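Jornada de puertas abiertas en el taller Skolladwood

El 14 de abril fuimos cuatro personas de la asociación a las puertas abiertas de Skolladwood, el taller de flor artificial que la casa Athanasiadis tiene en Lemavville. La entrada era gratuita, con inscripción previa, y los grupos eran de 12 visitantes. Nos tocó el último, que empezó con algo de retraso porque la puerta principal no coincide con la dirección que figura en la inscripción. Hay que entrar por el patio de atrás, junto al muelle de carga.

Nos recibió Marina Vrettos, responsable de las visitas. La primera parada es el almacén, una nave larga con estanterías metálicas y cajas etiquetadas por especie y color. Según nos explicó, el catálogo tiene 1.766 referencias, contando por separado cada tono de una misma flor. Las rosas ocupan dos pasillos enteros. Las hojas verdes se guardan aparte, en bolsas, y se piden por peso.

Del almacén se pasa a la sala de montaje, que es lo que la mayoría quería ver. Se trabaja sentado, con un paño azul extendido sobre la mesa para que los tallos no resbalen y las piezas pequeñas se vean bien. Los ramos llegan a este puesto con las flores ya agrupadas y los tallos largos metidos en plástico transparente. El que había sobre el paño cuando entramos llevaba flores rojas, rosas, blancas y amarillas entre hojas verdes. 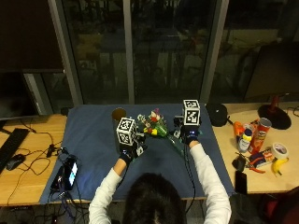
Ramo de flores artificiales en la mesa de montaje, con los tallos envueltos en plástico.

Thanasis Stergiou, que lleva años en la sala, contestó a casi todas las preguntas. El plástico de los tallos los mantiene juntos durante el transporte. Si el ramo va a un jarrón opaco, se puede dejar puesto; si el jarrón es de cristal, se quita y se tapan los tallos con relleno. También nos contó que los tallos llevan alambre por dentro y que conviene doblarlos poco a poco, empezando por abajo. Darlene Ross, de nuestro grupo, preguntó por las flores que se decoloran con el sol. La respuesta fue que los rojos aguantan peor que los blancos y que ninguna pieza del catálogo está pensada para exterior.

Después se habló de la colocación en el jarrón, que para mí fue la parte más útil. El orden que recomiendan es poner primero las flores de cabeza grande, luego las de tallo fino y al final repartir las hojas. 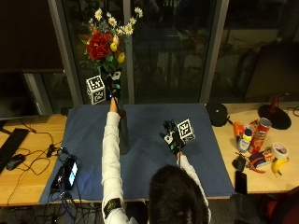

Con un jarrón alto y oscuro el conjunto gana bastante. Las rosas rojas hacen de masa central, las margaritas blancas asoman por arriba con sus tallos finos y las hojas verdes quedan debajo. Los capullos amarillos, parecidos a tulipanes, dan algo de luz entre tanto rojo. Yo habría puesto menos rosas, pero Stergiou defiende que un ramo para recibidor tiene que verse desde la puerta.

La visita termina en la tienda, que es pequeña y ese día estaba llena. Hay ramos montados, flores sueltas y un cajón de restos de temporada a buen precio. Kyriaki Kourkoulas compró hojas para rehacer los centros de la asociación. Los jarrones se venden aparte.

Datos prácticos: desde Clirnelville se llega con el autobús 290, que para a 4 minutos del patio. Hay aseos en la planta baja. La sala de montaje tiene un escalón a la entrada y no vimos rampa. Las próximas visitas se anuncian en el tablón de la tienda.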